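Review: the Dekard hand-guiding kit, after 137 demonstrations
by Korkor Sowah
Sun 15 December
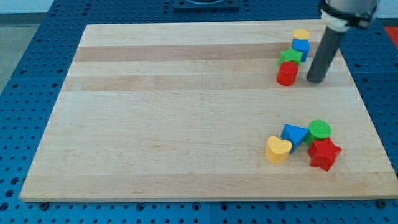 Foam blocks in two groups on the maple board, with the rod at the upper right.

I bought the Dekard kit in September, mostly because my old way of teaching an arm had worn me out. I was using a game controller, and anyone who has tried to nudge a block two inches to the left with a thumbstick will know the special kind of tired I mean. The kit promised that I could take hold of the arm and show it what I wanted, or sit back and drive it with a little handheld puck when I needed my hands out of the way. It does both. One of them it does beautifully.

Let me start with the hand guiding, which is the reason to buy it. You squeeze the grip, the arm goes soft, and you move it. The first afternoon I kept letting go too early, so the arm would stiffen up halfway through a push and I'd have to throw the recording out. By the second week I had stopped thinking about it. There's a dial for how heavy the arm feels, and I'd urge you to leave it alone for a few days and then turn it down further than seems sensible. Mine lives at 20 now, and my shoulder is much happier!

My task is pushing, with a plain rod on the wrist and no fingers at all. I have hearts, stars, cubes, triangles and cylinders in foam, and I teach the arm to slide one up beside another ("red star to the green cylinder," that sort of thing). Foam is light and it spins if you catch it off center, so any shake in your hand ends up in the recording. The smoothing filter in the Dekard software helps a good deal with this. Set it too high, though, and it rounds off the small corrections you make at the end of a push, and those little corrections are the very thing I want the arm to learn. I keep it on the lowest setting and live with a bit of wobble.

The puck is where I have to be less kind. There's a lag to it. I wouldn't mind so much on a big sweeping move, but when the tip is close to a block I find myself overshooting, coming back, overshooting again. Of my 137 demonstrations I threw away 13, and 11 of those were done with the puck. My friends at Fidarano swear by the Pisharody puck instead, and I did borrow one for a weekend. It's smoother — no question — but the cable is stiff and it costs nearly as much as this whole kit, so I sent it home again.

A few smaller things. The quick-start sheet skips the step where you tell the software how long your tool is, and with a rod as long as mine that matters a lot. Do it first. The replay screen is lovely, with a slider you can drag to trim the dead time off both ends. Saving is slow. The grip's rubber sleeve picks up every bit of lint in the house.

I ordered from Vekville, who packed it well and answered my one panicky email the same evening.

Would I buy it again? For hand guiding, yes, and gladly. If you plan to work by remote control most of the time, try the puck at somebody else's bench before you spend the money. Four stars from me, and I'd add the fifth if they fixed that lag.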